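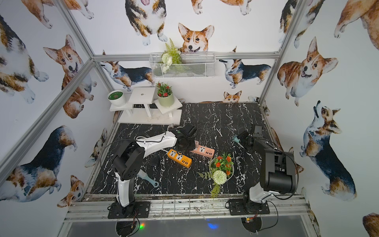 Ticket 202 — Power strips, marble table
Opened by: Sheena Lamont
Assigned to: Jhair Usuga
Status: Open, waiting on requester
Reading time: 3 minutes

Sheena Lamont, 4 Jun 2020, 9:12
The orange strip on the marble table keeps quitting. My phone says charging, then it doesn't. Wilson says the pink one does the same thing and that both are junk. Please replace both with the Skonditz kind we have in the front office.

Jhair Usuga, 9:40
I doubt both went bad in the same week. Before I order anything I need to know which socket or port, what was plugged in, and for how long. "Keeps quitting" could be the strip, the charging cord, the phone or the wall outlet. Is it the sockets too, or only the USB side?

Sheena Lamont, 9:58
USB on the orange one. I haven't tried the sockets. Wilson used a socket on the pink one for a Stastix lamp and it flickered.

Jhair Usuga, 10:30
So that's two different complaints. A flickering lamp is a lamp until shown otherwise. Please do the following and write down what you get:

1. Plug your phone into each USB port on the orange strip, one port at a time, ten minutes each. Same cord every time.
2. Do it again with a different cord.
3. Put the Stastix lamp straight into the wall.
4. Put something that isn't the Stastix lamp into the pink strip.
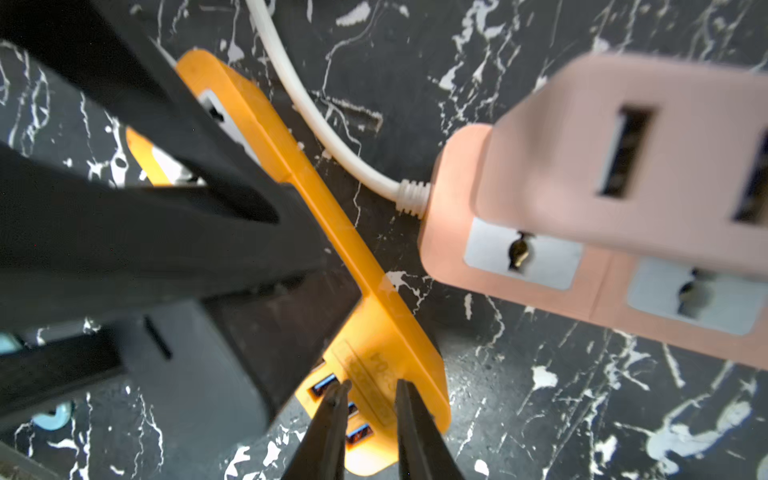

Also read me the rating off the orange strip if you can make it out. Lizeth thinks it says 10A. I'd like somebody to check that with a flashlight before it goes in the ticket as fact. I don't expect the rating to explain a phone that won't charge, but if a heater has been on there I want to hear about it now.

Sheena Lamont, 11:47
No heater. Ports all charged with Lizeth's cord. With mine, two of them dropped out and then came back when I moved the plug. I still think the ports are loose.

Jhair Usuga, 11:55
Or your cord is. What about the lamp?

Wilson Sánchez, 12:20
Lamp flickers in the wall too. Fine. But the pink one still felt warm to me last week.

Jhair Usuga, 12:34
Warm how? With what plugged in? I can't do much with "felt warm." Unplug it at the wall and look at the end where the white cable goes in, the ribbed part. Check for cracks, brown marks or a gap where the ribs meet the pink body. Don't bend it to see what happens. 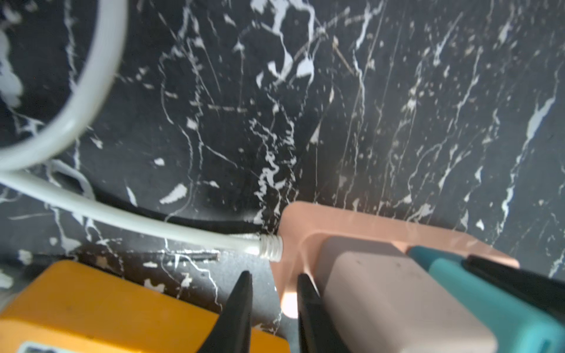
While you're down there, follow each cord all the way back to its plug and put tape on it. There are white ones and dark ones on that table, and I have no confidence that the one people have been jiggling is the one they think it is. Musa Mohammed swapped a cord in December on a hunch and we spent a morning undoing it.

Musa Mohammed, 12:50
It was the right cord. The Miner adapter was bad as well.

Jhair Usuga, 12:52
Noted, not convinced.

Wilson Sánchez, 1:35
Looked at the pink one. No cracks or marks that I can find. Left it unplugged.

Jhair Usuga, 1:41
Leave it that way until I come by with the meter. Replacement request is on hold. Sheena, borrow a new cord from the Fung drawer and use the orange strip as normal until Monday. If it drops out, send me the port and the time.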